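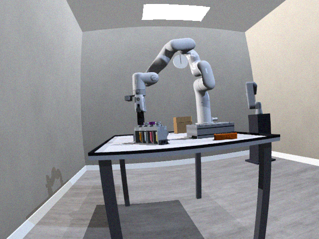

Mar 6, 2022

I spent most of February teaching a simulated arm to let go of things. Picking up was finished before Christmas and I was smug about it for weeks. Then I ran the full loop, pick and place and retreat, and found out that my gripper opened its fingers, backed away, and took the part along for the ride.

The code is called Pretero, which is the planner, and Grullow, which is the thing that watches the planner and complains. I wrote both, so the complaints are my own. Grullow replays every episode from a seed and writes down the first moment where the planned pose and the simulated pose disagree by more than I'm willing to put up with. Out of 1,000 episodes over the rack, 189 got flagged. Nearly all of them were in the retreat.

My first theory was contact friction. It is always my first theory, and it gives me an excuse to turn knobs for two days. I turned knobs for two days. The flagged count went up, then down, then back to 189 when I restored the file from before I touched it.

The real problem was duller. Pretero asks the collision checker for a clear path out of the rack, and I had told the checker to ignore contact between the fingers and whatever they're holding. Fair enough while you're holding it. I never turned that back on after release. So as far as the planner knew, the fingers could slide sideways straight through the part, and it happily picked the shortest way out, which was sideways. The physics engine did not share this view.

The fix is four lines. After the open command, wait until the finger joints settle, put the part back in the world as a plain obstacle, then plan a straight lift before anything clever is allowed. Same 1,000 seeds, 92 flagged. I had hoped for a number with fewer digits.

What's left looks like a perception thing. I've been feeding the planner perfect poses for everything on the table, then adding noise to pretend there's a camera. The noise is the same size in every direction – easy to write, and not much like any depth sensor I've ever used. Near the back edge of the rack a small error in height puts a fingertip where the frame is, and the arm shoves instead of lifting.

So next is a better noise model, and probably a separate margin for the rack so the rest of the table doesn't get slower. I also want to rename the test scenes. One is called Bermúdez, because things vanish in it, and one is called Ita, and I have no idea what I meant by that. It's in the config twice.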